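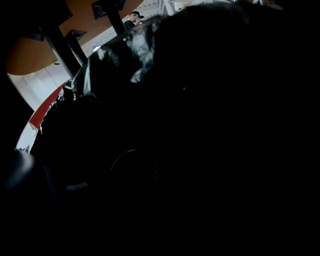

The Long Room at Stetisden: Overhead and Along the Walls

Text by Helju Ots. Page last changed 3 Nov 2025.

This gallery page covers the upper part of the Long Room and the things kept in it. The main Stetisden page has the floor plan, the rental rates and the parking map. People who book the room usually ask about the floor first and the overhead parts second, so the two have been split up.

The room is used for talks, fabric sales, equipment days and the August open house. It has a floor area of 1293 square feet, not counting the store room or the side hall. For seated events it holds up to 286 people with the store room doors folded back and the side hall in use.

The curved panel

The broad orange-brown panel overhead is the part most visitors remember. It has a rounded shape with a curved lower edge, and a warm color close to that of wood. From low down it takes up most of the view, and the black posts stand out sharply against it.

The color looks different in different light. On a gray day it goes toward brown. If you are choosing banners or table covers for the room, bring a sample and hold it up before you order. Jocelyn Bañez keeps a color card at the front desk that was matched to the panel last August, and she will lend it out for the afternoon.

Please do not tape or pin anything to the panel. Signs can go on the boards by the entrance.

Posts and fixtures

The posts are black and so are the square fixtures attached to them. The fixtures sit at an angle and show up as flat, tilted shapes from the floor. We went with black throughout because the earlier gray fittings never matched one another.

Groups may not move or re-aim the fixtures. If something is pointing the wrong way for your event, write to the office at least 4 working days ahead and it will be changed before you arrive. There is no charge for this.

The white framework

Along the upper part of the room there is a white metal framework of crossing beams. It is lattice-like and pale enough that people miss it, especially when there is a lot going on lower down.

Nothing may be hung from it without written approval. Approved loads are listed in the Dlamini binder, which is named after the firm that did the last inspection. The binder is in the office. Ask for the section on hanging points, and bring the weight of your item with you.

White walls and cables

Where the orange-brown ends, the surfaces are plain white and very bright. They were repainted over the summer in a flat finish. Scuffs wipe off with a damp cloth, but please do not use spray cleaner.

A thin dark cable hangs down over the white area just under the curved edge. Leave hanging cables where they are. Anyone who needs power should use the floor boxes, and extension cords can be signed out at the desk.

Fabrics and covers

Much of what comes through the room is cloth of one kind or another. The Flaltora remnant sale brings in rolls and bundles, and the furniture covers are stored on the shelves in the side hall between events.

Dark and mottled patterns are the most useful for covers. Gray and white flecks hide lint and small marks, and a cover of that type can go back on the shelf after a shake. The plain black ones have to be brushed each time. Under overhead light the pale flecks stand out and the dark ground drops away, so check both sides for stains by turning the cloth toward a window.

Fold covers in half lengthwise, then roll them. Do not stack them flat. The bottom ones crease and have to be steamed.

Standing room

People do stand at the far side during events, and from low down among the equipment they look quite small. The room is longer than it seems from the doorway. A speaker with a soft voice will need the microphone, even for a small group.

For anyone taking pictures, dark clothing tends to merge with the posts and fixtures, while faces stay bright. Jocelyn recommends setting exposure for the faces and leaving the rest dark. Low angles show the overhead panel best. Keep close objects to one side if you want the ceiling area in view, as anything large and dark near the lens will cover most of it.

Equipment days

The room is booked for equipment days in the cooler months. Umeo has the morning slot and the afternoon is open to other groups. Set-up begins 2 hours before the doors open.

Tables stay on the wheels and are rolled in through the side hall. Boxes and cases go underneath, with the handles facing out. Please keep the aisle next to the wall clear for the whole day, including during the break.

Using these pictures

Pictures from this page may be used in newsletters and event notices. Please give the room's name as "Long Room, Stetisden" and send a copy of the finished notice to the office. Larger files are available on request from Helju Ots.

Groups that have pictures of their own from the room are welcome to send them in. We are short of views toward the entrance and of the side hall with its doors open. Send the original files if you have them, along with the name of the person who should be credited.

Back to the main page
Floor plan and rates
Contact the office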